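Toy Bin Tuesday – the gallery

So I finally did the thing I'd been putting off since June and sorted out the play stuff, one bin at a time, on the big light wood table by the window. I meant to take loads of pictures and ended up with two (typical me!). The bins are plain white plastic with rounded corners, nothing fancy, and I like them because you can wipe them out in a second. The rule this year is simple – if it doesn't fit in the bin, it goes to the swap shelf at Trilach.

Yellow bumpy things in the white bin. I gave up on sorting by type years ago, so now it's whatever goes in, goes in. 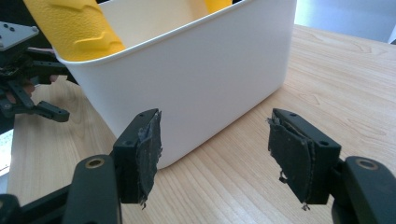
Rianne Koster wrote in to say she sorts hers by color and the kids put everything back without being asked, so maybe I should give that a try. She also swears by a rinse in warm soapy water for anything with a bumpy surface – an old toothbrush gets into all the grooves.

Next up, my favorite part of the whole job: the tabletop, with something big and white at the back! I could look at that wood grain all day, those long wavy stripes and the big loop in the middle.

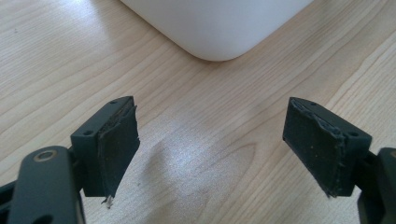
The puzzles are next, and I'm dreading those a little – two of them have been sharing one box since we moved, and I'm pretty sure Luuk has been mixing them up on purpose. More when I've got the lids labeled.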